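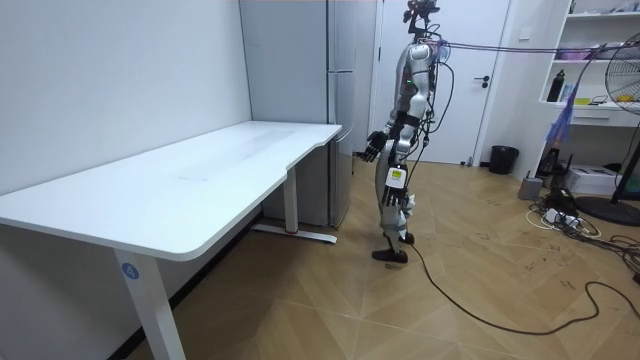 How to Write Page Titles and Meta Descriptions for a Small Business Website

If you run a small business and you look after your own website, there's a fair chance you've spent many evenings on the words that go on the page and hardly any time on the words that show up in search results. I was the same for years. I'd fuss over the colour of a button until bedtime and then leave every page on the site called "Home" or "Services", and wonder why the phone was quiet.

The good news is that titles and descriptions are one of the friendliest jobs in search work. You don't need to know any code, you don't need to pay anyone, and you can do a small site in an afternoon with a pot of tea beside you. I'll use a made-to-measure blinds shop called Tomance as we go along, as theirs was the last site I tidied up and it's fresh in my mind.

What you're writing

The page title (some website builders call it the SEO title or meta title) is the clickable line in a search result, and it's also the text on the browser tab. The meta description is the couple of lines of smaller writing underneath. Neither one has to match the big heading on the page itself, although it helps if they're clearly talking about the same thing. People do like to land where they thought they were going!

Search engines will sometimes swap in their own wording. Don't take it personally. Write good ones anyway and you'll find yours are kept a fair bit of the time.

Step 1: Make a list of your pages

Open a spreadsheet and put every page address down the left-hand side. Next to each one, paste the current title and the current description, and leave two empty columns for the new versions. Tomance had 203 pages, which gave me a bit of a fright, but most of those were old product colours that hadn't been sold in ages. Once they were cleared out and redirected to the main range, the list looked a good deal kinder.

If you've got a big list, sort it by how many visits each page gets and begin at the top. Your home page, your main service pages and your contact page are nearly always worth doing first. The privacy policy can wait.

Step 2: Choose one phrase for each page

Write down what a customer would type if they needed that page and had never heard of you. Try to use their words, even when the trade has a fancier one. Tomance had a page titled "Interior Light Control Solutions", and I'd bet my lunch that no customer has ever typed that in. We settled on "roller blinds made to measure", and the page immediately made more sense, even to the people in the shop.

Give each page its own phrase. If two pages want the same one, have a good look at whether you need both of them. Quite often they can be folded together, and the combined page is better for it.

A handy trick is to go through your email inbox and read how customers ask for things. I keep a note of these in Tameo, the little note-taking program I use for everything from keywords to groceries, but a sheet of paper does the job just as nicely.

Step 3: Write the title

Put the phrase close to the front, add the place if you serve a local area, and finish with your business name. Something like this:

Roller Blinds Made to Measure in Bomeck | Tomance

Read it out loud. If it sounds like a person might say it, leave it alone. If it sounds like a shopping list (Blinds, Roller Blinds, Cheap Blinds, Best Blinds), take things out until it doesn't. Long titles get chopped off in the results, so keep the important part early and let the business name be the bit that goes missing.

Step 4: Write the description

Two short sentences is usually plenty. The first says what's on the page, and the second gives the reader a reason to click or tells them what to do next. For the roller blinds page we ended up with:

Roller blinds cut to fit your windows, with free measuring across Bomeck. Browse the fabrics or book a home visit online.

I wrote 7 versions of that before I was happy with it — which is too many, and I don't recommend it. Set a timer if you're prone to fiddling. Roughly 30 minutes for a batch of main pages is a sensible limit, and you can always come back later.

Be honest in your descriptions. If measuring is only free on certain orders, say so or leave it out. A visitor who feels tricked will be gone again in a moment.

Step 5: Put them on the site

Nearly every website builder has a spot for these, generally under page settings or in a panel labelled "SEO" or "search appearance". Work down your spreadsheet, paste in each pair, save, and mark the row as done. Then open a few of the pages in a private browser window and check that the new title shows on the tab. Old copies can hang around in a cache, so clear that if your site has one.

Step 6: Wait, then have a look

Give it a few weeks. I know that's hard. Olatunji, a bakery whose site I help with, got theirs changed in April and I was peeking at the numbers by breakfast the next morning, when of course there was nothing to see. When you do check, look at how many people saw each page in the results and how many clicked. A page with plenty of views and few clicks is the one to rewrite next.

Common questions

Should every blog post have its own description?
Ideally, yes, but start with the ones people read. A 2000-word guide that brings in visitors every week deserves your attention well ahead of an old notice about holiday hours.

Can I use the same description on several pages?
Better to leave it blank than to repeat it. The search engine will pull a line from the page for you.

Do I have to put my suburb or town in every title?
Only on pages where location matters to the customer. A care guide for linen blinds is useful anywhere, so the town name can stay off that one.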